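Mint green (color)

Mint green is a pale green with a little white and usually a touch of blue in it. It takes its name from the plant, which is funny when you think about it, because a fresh mint leaf is a good deal darker than anything sold as mint green. I've grown three kinds on my back steps and none of them would match the paint on my kitchen wall. My guess is that the name owes more to candy and ice cream than to the garden.

I started this entry for the color pages a while back and keep adding to it, so excuse the patchwork. Majdi Tannous has fixed my spelling twice and talked me out of a long section on socks.

Mixing it

If you paint, the easy way in is a lot of white, a small squeeze of a cool green and then a speck of yellow if it looks too much like a hospital. Go slowly with the green! It takes over fast, and I've ended up with a whole jar of something closer to pea soup more than once. Black will gray it down, but a tiny bit of red does that job more nicely, since red sits across from green on the color wheel.

On a screen there's no single agreed mint green. Different lists give different values under the same name, some close to white and some nearly as strong as sea green. House paint is worse. The Nasrallah fan deck I use has 300 chips in it, and two of them have "mint" in the name, and side by side they look like they come from different families.

Names and neighbors

People mix it up with seafoam, celadon, pistachio and aqua, and I don't think there's much use in fighting over it. Still, this is how I sort them. Seafoam is grayer. Celadon is named for a kind of pottery glaze and has a softer, older look, often leaning gray too. Pistachio has more yellow. Aqua is really a blue that wandered over. Mint sits somewhere in the middle of all that, and in yellow lamplight it'll pass for pistachio without trying.

In the kitchen

Kitchens are where the color has really stuck around. Pale green enamel and glass were common in American homes between the wars, and after that came the pastel years, with refrigerators, bathroom tile and even toilets in some version of it. My grandmother had a mint breadbox from Rollar that she kept until the lid hinge gave out (and then kept anyway, for string). It went out of fashion in the seventies when everything turned avocado and gold, then crept back in with the taste for old-looking toasters and mixers.

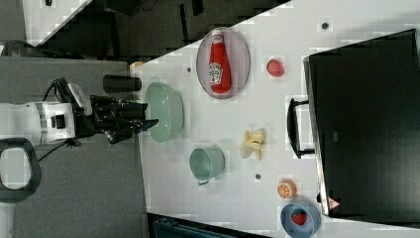 A pale mint-green bowl on a white tabletop.

Against white it reads as clean and cool, and against cream it can look a bit dirty, so if you have cream cabinets try a sample first. With dark wood it's lovely. I'm less sure about it next to orange, though Cludness put out a tea set in just those colors and I know people who adore it. The full set ran to 54 pieces, and I've only ever seen it complete in their catalog.

Clothes and yarn

Mint turns up every spring in shirts and baby things, partly as a way around pink and blue. It's hard on some skin tones, mine included, and easy on others. Knitters should know that pale greens can shift a lot between dye lots. I bought 115 grams of Nustis cotton in June, ran short at the second sleeve and went back for more, and the new ball was plainly bluer. You can alternate rows from the two balls to blur the change - I didn't, and I wear that sweater with the sleeves pushed up.

Fading

Light colors don't show fading the way a deep red does, but mint does drift. Painted walls can yellow over the years, which turns them toward pistachio, especially oil paint in a room that doesn't get much daylight. Cotton mostly just goes paler until you'd call it white with a memory. Hang it inside out if you dry things in the sun.

See also: Seafoam, Celadon, Pistachio (color), Pastels

Last edited Thursday, January 7, 2021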